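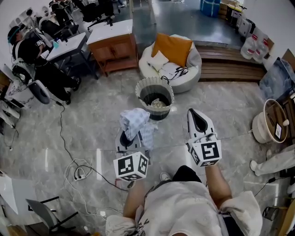 How to clear a lounge corner in a shared office

Search this site Enter keyword Go

Workspace > Care and Cleaning > Soft Seating

A beanbag in an office collects things. Cushions end up on it, then a cable, then a cloth somebody meant to put away. The routine below is the one we use in the open room at Indwood, and it takes 18 minutes at an easy pace. It works for any corner with a soft seat, a basket and a low cabinet.

What you need

One basket or bin for cloths
One dry cloth and one slightly damp cloth
A cable tie or a short strip of hook-and-loop tape
A broom or dust mop

1. Pick up the cloths first

Start with the cloths, clean or dirty. Lift each one from the middle and carry it over the basket before letting go. If you grab a corner, the rest drags on the floor and picks up grit. Thin checkered cloths are easy to lift this way even when they are badly crumpled.

Look in the basket before you add anything. A woven basket with a dark inside hides small pieces at the bottom, and a beige cloth can sit there for weeks. If the basket is used for trash as well as cloths, empty it now and decide which one it is going to be. We keep ours for cloths only and put trash in a bin by the wall.

2. Clear the seat

Take everything off the beanbag, including the pillows. Coil the cable in loops as wide as your hand, tie it, and put it on the cabinet. Do not leave cables on the seat. They slide down the front, and somebody's foot finds them.

Shake the cushions away from the table. Covers with a zipper can go in the wash every 2 months, inside out and on cold. Check the label if the cover is a strong color such as orange, and wash it separately the first time.

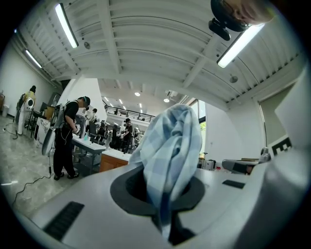

Checkered cloth, gathered in a bunch. The white table and the cabinet are on the left.

3. Wipe the cabinet and the table

Move small bottles and other loose items to one end, wipe the clear end, then swap. Use the damp cloth first and the dry one after it. White tops show streaks, so turn the cloth over once it looks gray. Wipe the wooden sides with the grain and keep water away from the door edges.

Arnar Lund, who set up our supply shelf, likes the bottles lined up at the back of the table. I put them wherever there is room.

4. Reshape the beanbag

Roll the bag onto its side and push the filling toward the middle with both forearms. Turn it and do the same on the other side. Set it down on its base and press once in the center to make a seat. If it still sags, it needs more filling. Kaewsai sells refill beads by the bag, and one bag was enough for our large one.

Put the big cushion at the back and the small pillow in front of it.

5. Look up before you sweep

Dust from a ribbed metal ceiling comes down on whatever is under it, so any high dusting has to be done before the floor.

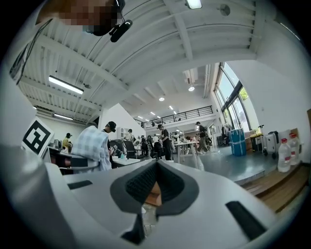
We do the high dusting in September, with an extension pole, and skip it the rest of the year. On an ordinary day a look is enough. If you see cobwebs hanging near a light, leave them for someone with a proper ladder and have the light switched off first.

6. Do the floor

Pull the chairs out and lift any cables off the floor. Sweep from the wall toward the open part of the room. Marble-patterned floors hide gray dust very well, so go over the area beside the beanbag twice. Put the basket back last, within reach of the seat but out of the walkway.

Filed under: Soft furniture, Shared rooms, Weekly jobs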